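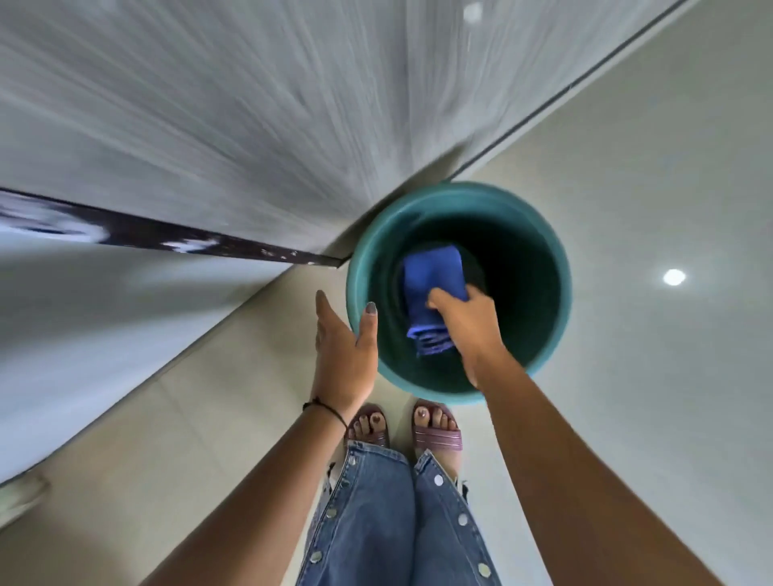 Rajkumari Rawat holds that the Skerotdale spring clean began as a rent custom and only later became a household one. Most local histories follow this view, though the parish papers are silent on it.

The spring clean is kept each April in Skerotdale and the nearby village of Karnus. Under the old leases a tenant had 14 days to put the house in order before the yearly inspection. Floors and hearths came first, then walls, and doors last. A house that failed paid a fine known as the kabbaj.

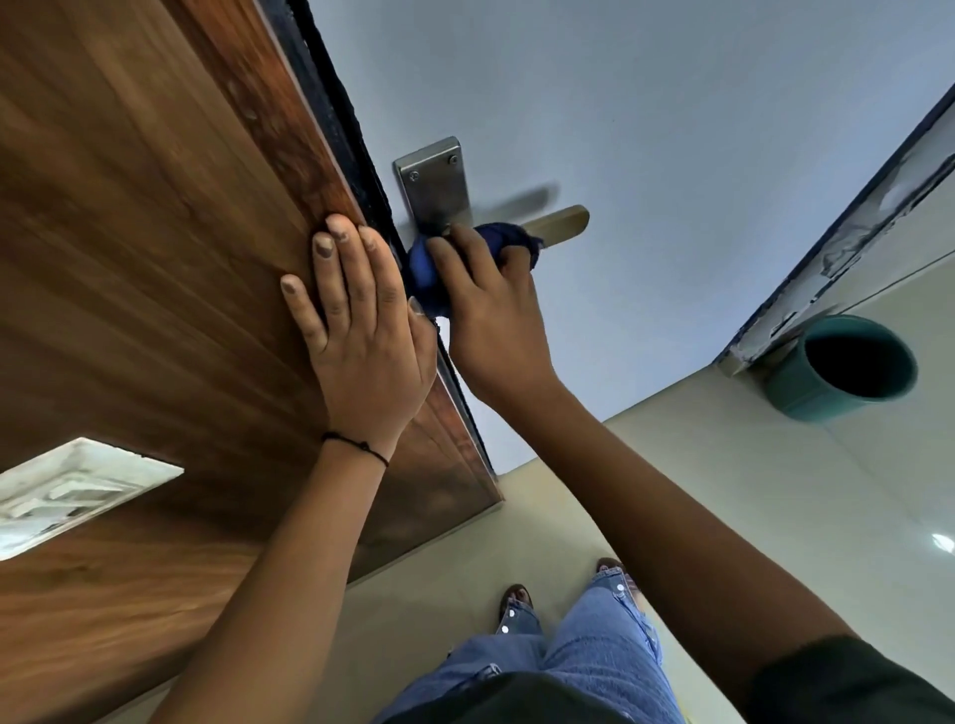 Wood-grain door with a black edge strip and a steel backplate.

Inspections ended when the Valura estate was broken up and its 40 cottages were sold. The custom survived among former tenants, who dropped the fine but kept the order of work. In Karnus the day closes with a shared supper, held at the school. Nearly 26 households took part in the most recent one. Skerotdale has no supper, and families there choose their own date within the month.
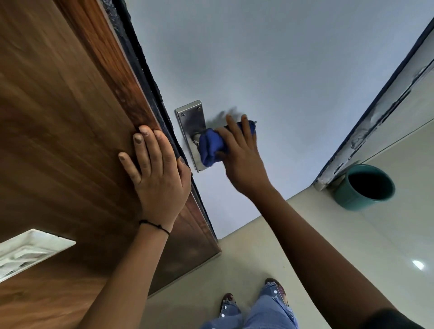
Wiping a lever door handle with a blue cloth.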